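Notebook, hinge and seal group
September, started 8:40

Subject: why the lids go white at the fold, continued

Yesterday I wrote that the whitening comes from the cold storage. Today I take this back, at least half of it. I compared the parts from the cold shelf with the parts which stayed in the drawer, and both groups show the white line along the fold. It is stronger in the cold group, but it is there in both. So the cold makes it worse and does not make it alone.

What I have now: 29 strips from the Udivitz material, all cut in the same direction as the flow, and 9 strips cut across. Shufen Cao cut them before she left for her other work, and she marked the flow direction with a pencil arrow on each one. Please do not clean the arrows away with alcohol. I did it with one strip and now I can't use it.

9:15 -- Bending by hand, slow, to 180 degrees and back. The along-flow strips whiten on the outer side at the first bend. The across-flow strips whiten later but then they crack, and the crack starts always from the side where the knife came out. This makes me suspect the cutting more than the plastic. I polished the edges of two across-flow strips with the fine paper and bent them again the same way. No crack until I became bored. I should count properly next time and not stop from boredom.

Question for Debora Cirillo: in the old report for Sonance you wrote "edge finish normal". What was normal? Knife, saw, or punched? If they were punched we can't compare with ours at all, and the nice curve in that report is not useful for us.

10:30 -- Oven. Set to 61 degrees, left the door closed, waited for the display to be steady before I put the strips inside. The display is steady much earlier than the air on the lower shelf. I knew this from the spring and forgot it. Everything on the lower shelf is therefore doubtful and I repeat it in the afternoon with the upper shelf only.

Small thing: the upper shelf is bent at the left back corner and the strips slide. I put a folded foil under them. The foil probably changes the heating from below a little, but it is the same for all strips, so I accept it.

11:50 -- While waiting I read again the notes about molded thin folds. What I understood, in my own words so I remember: the fold should be bent one time while the part is still warm from the mold, so the long molecules turn in one direction across the thin part. If the first bend happens days later, the material is already stiff there and it tears a little inside, and the small holes inside are what we see as white. A part can look white and still hold for a very long time. So white is not the same as weak! I want this sentence on the door, since two people asked me this week to reject parts for color only.

Our strips are cut from flat plate and have no molded fold. They can tell us about the material and very little about the fold. For the fold we need real parts. Qiu has offered to send some from their normal production, and I said yes, but with the date of molding written on the bag.

14:05 -- Second oven run, upper shelf. 7 strips in, 7 strips out, all flat, which I did not expect. The arrows survived. After cooling I bent them the same way as in the morning. The white line is thinner than for the unheated strips, and on two of them I need the side lamp to find it. I am careful with this result, because I knew which ones were heated. Somebody else should look at them without knowing. 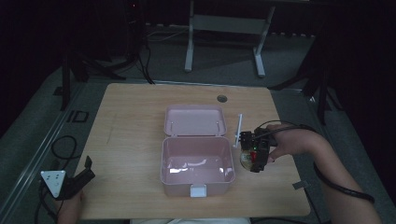 Fig. 1. Pink lunch box on the table, lid fully open.

15:20 -- Compared two ways of holding the strip: the flat clamp and the clamp with rubber. The flat clamp leaves a mark, and the fold then goes to the mark and not to the middle. With rubber it stays in the middle but the strip turns slightly. I will use rubber and draw a line on the strip, so at least I see how much it turned.

The Erkulano clamp is missing its short screw again. I took one from the box of mixed screws; it fits but it is too long, so watch your sleeve.

To do:
-- blind look at the heated and unheated strips (Debora, if she has time)
-- new across-flow strips, edges polished before the first bend
-- count the bends, write the number on the strip
-- thermometer for the upper shelf, not the display
-- ask Qiu if they bend the part at the machine or later

16:45 -- Oven off, strips in the paper envelopes, envelopes in the second drawer. The one without arrow is in there too, marked with a question mark.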